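Lesezeit: 4 Minuten

Werkstattbuch Verpackung, 2026-07-25

Siegelnaht Flachbeutel Javex, zweite Reihe

Ausgangslage: Die Beutel aus der Folie Javex (klare Vorderseite, metallisierte Rückseite) lösen sich an der Quernaht, sobald sie befüllt am Haken hängen. Betroffen ist immer die untere Naht, nie die Seitennähte. In der ersten Reihe hatten wir die Siegelzeit variiert und die Temperatur stehen lassen. Ergebnis damals unbrauchbar, die Streuung innerhalb einer Einstellung war größer als der Unterschied zwischen den Einstellungen.

Neue Rolle von Florken ist da. Bestellt waren 3.000 Zuschnitte, laut Zählwerk sind es 3.124. Überlieferung ist im Rahmen, Reklamation lohnt nicht. Rollenetikett in den Ordner geklebt, alte Rolle gesperrt und ins untere Regal.

Vorbereitung

Backen am Makris gereinigt, Teflonband auf der Gegenbacke erneuert. Das alte Band hatte links eine Falte, die sich als schräge Linie in der Naht abgebildet hat. Möglich, dass ein Teil der Streuung aus der ersten Reihe daher kommt. Nicht mehr zu klären, die Proben sind entsorgt.

Druckbild mit Durchschlagpapier kontrolliert. Linke Hälfte kräftig, rechte Hälfte blasser. Stellschraube rechts eine halbe Umdrehung nachgezogen, danach gleichmäßig. Stellung mit Lackstift markiert.

Aufheizen wie gehabt, dann warten, bis die Anzeige nicht mehr pendelt. In der ersten Reihe haben wir zu früh angefangen.

Durchführung

Je Temperaturstufe 14 Beutel, leer, ohne Hakenverstärkung. Siegelzeit und Druck bleiben fest. Stufen: Werkseinstellung, eine Raste darunter, eine Raste darüber, zwei darüber. Von jedem Beutel ein Streifen aus der Mitte der Quernaht, quer zur Laufrichtung geschnitten, beschriftet auf der metallisierten Seite. Faserstift hält dort, Kugelschreiber nicht.

Zugversuch auf der Rotura, kleine Klemmen, Schenkel von Hand waagerecht geführt. Abzugsgeschwindigkeit wie in der ersten Reihe. Kraftverlauf jeweils gespeichert, Bezeichnung nach Stufe und laufender Nummer.

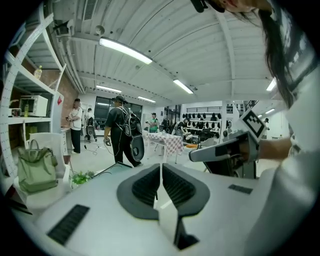
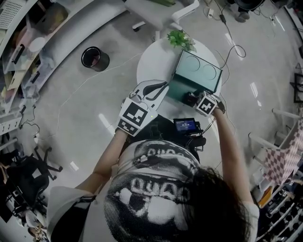
Beobachtungen

Eine Raste unter Werkseinstellung: Naht schält durchgehend, kein Weißbruch, Kraftverlauf flach. Die Klarfolie kommt ohne Rückstände herunter. Als Verschluss nicht ausreichend.

Werkseinstellung: gemischtes Bild. Ein Teil schält, ein Teil reißt am Nahtrand an und schält danach weiter. Das entspricht dem Fehlerbild aus dem Laden. Kraftwerte streuen deutlich weniger als in der ersten Reihe, vermutlich Teflonband und Druckbild zusammen. Getrennt lässt sich das im Nachhinein nicht bewerten.

Eine Raste darüber: 11 von 14 Streifen reißen in der Klarfolie neben der Naht, der Rest schält erst bei hoher Kraft. Nahtbild sauber, keine Blasen. Metallisierung von außen unverändert.

Zwei Rasten darüber: alle Streifen reißen neben der Naht, aber bei niedrigerer Kraft als eine Raste tiefer. Folie am Nahtrand ausgedünnt und wellig. Die silberne Rückseite wird matt. Für Ware mit Sichtseite nicht akzeptabel.

Zwei Streifen aus der Werkseinstellung sind in der Klemme gerutscht (Kerbe im Kraftverlauf gleich nach dem Anfahren). Werte gestrichen, nicht ersetzt. Gummieinlage der oberen Klemme ist glatt, neue bestellen.

Nebenbefund Euroloch

Beim Hängeversuch mit zwei fertigen Beuteln ist die Naht gehalten, dafür hat sich bei einem das Euroloch in die Länge gezogen. Der Beutel hatte keine Verstärkung. Mit aufgeklebtem Plättchen kein sichtbarer Verzug. Gehört nicht in diese Reihe, aber vor der Freigabe klären. Stanzmesser bei der Gelegenheit auf Grat ansehen.

Vorläufige Einstellung

Makris für Javex ab sofort eine Raste über Werkseinstellung, Zeit und Druck unverändert. Gilt nur für die neue Rolle. Zettel hängt am Gerät. Wer auf eine andere Folie wechselt, stellt bitte zurück und trägt es in die Liste ein.

Offen

- Hängeversuch mit Füllgut, 14 Tage, Kontrolle der unteren Naht bei Beginn und Ende
- Naht mit Textilflusen im Siegelbereich (T-Shirts, Socken), eigene Reihe
- Florken nach der Dicke der Siegelschicht fragen, im Datenblatt steht nur die Gesamtdicke
- Druckbild nach dem nächsten Bandwechsel wieder prüfen, Papierstreifen aufheben
- Kalibrierung der Rotura läuft im September ab

Rohdaten liegen im Ordner der ersten Reihe, Unterordner 2. Die Datei zur Werkseinstellung enthält noch die gestrichenen Werte, sie sind gelb markiert.

Weitere Einträge
Siegelnaht Flachbeutel Javex, erste Reihe
Klebestreifen an Versandtaschen: Abzug nach Kältelagerung
Makris: Heizpatrone links getauscht
Kratzer auf Klarsichtfolie, Ursache Umlenkrolle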